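Plondska Shoulder Servo Replacement Kit

4 Jul 2019
By Nusrat Sikder

If you bought a Plondska tabletop arm from us and it has ever dropped its elbow onto the table without warning, this kit is for you, and I am sorry it took us as long as it did. We first heard of the trouble last November, from a customer who had left her arm holding a pose while she went to answer the door. She came back to find the gripper lying on the tabletop and the shoulder servo too hot to touch. Nothing was burned, thank goodness, but it gave her a fright and it gave us one too.

Xuelian Lu and I spent a good part of the winter reproducing it. We hung the arm out level, which is the hardest position for the shoulder, and simply let it sit there. After 14 minutes the first one let go. The small plastic gear inside the original servo softens as the motor warms up, the teeth skip, and down comes the whole upper arm with everything bolted to it. A full arm with the gripper fitted is a fair weight for one little gearbox to carry, and we had asked too much of it.

There was a second fault hiding behind the first, and I want to be open about it. On some arms the servo wires had been pulled tight across the elbow, so that each bend tugged on the plug. A loose plug makes the servo twitch, a twitching servo draws more current, and more current makes more heat. Yutong Shao found that one, after I had looked straight past it for a week!

What you get

The kit has 2 metal-gear servos, matched as a pair for the shoulder, with their horns and screws. There is also a longer extension lead for the elbow, a packet of black zip ties, and a small inline fuse that goes between your power supply and the control board. The printed parts don't change, so there is nothing to reprint and your calibration blocks will still fit. The servos are made for us by Bustavura and we run each one under load before it goes in the bag.

Which arms need it

Look at the sticker on the underside of the base. Any arm with a serial number up to 179 left us with the old servos. Those owners get the kit free, postage included, and you needn't show us a receipt – just send the number. Later arms have the metal gears already. If you built yours from the files and bought your own servos, you are very welcome to buy the kit, though do check that your servo pockets match ours before ordering.

Fitting it

Set aside an evening. Unplug the power before anything else, and lower the arm by hand until the gripper is resting on the table, so that it can't fall when you take the shoulder apart. Keep both clamps done up the whole time. I once loosened mine to turn the base around for a better look at a screw, and the arm went off the edge and took a mug of tea with it.

Swap one servo, check that it moves freely, then swap the other. Leave a soft loop of wire at the elbow and another at the wrist before you tighten any zip ties, and bend the joints all the way through by hand to see that nothing pulls. The fuse goes in last. When you power up, keep your fingers and face well back and have your other hand near the switch.

Please don't leave the arm powered and holding a pose while you are out of the room, with the new servos or without them. We rest ours after 30 minutes of steady work and feel the shoulder before starting again. If it's uncomfortable to the touch, switch off and write to us.

Until your kit arrives

You can still use the arm for short, light jobs with the elbow kept close in over the base. Stay away from long level reaches. If you smell hot plastic or hear clicking from the shoulder, stop and unplug it – that clicking is the gear going.

Orders go out from our Junodetti workshop, and Gwenaël Bodin packs them himself, so a note in the comments box will reach a real person. He also likes to hear how the fitting went.

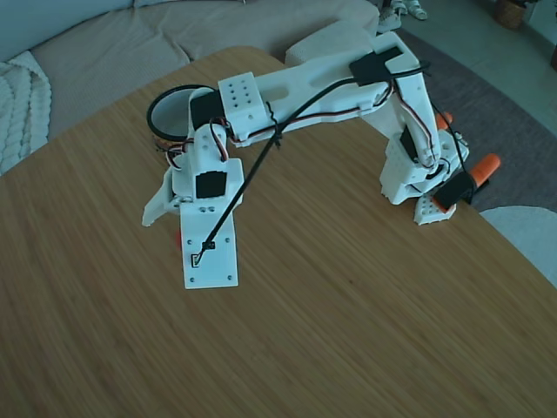 Plondska arm clamped to a tabletop, gripper pointing down.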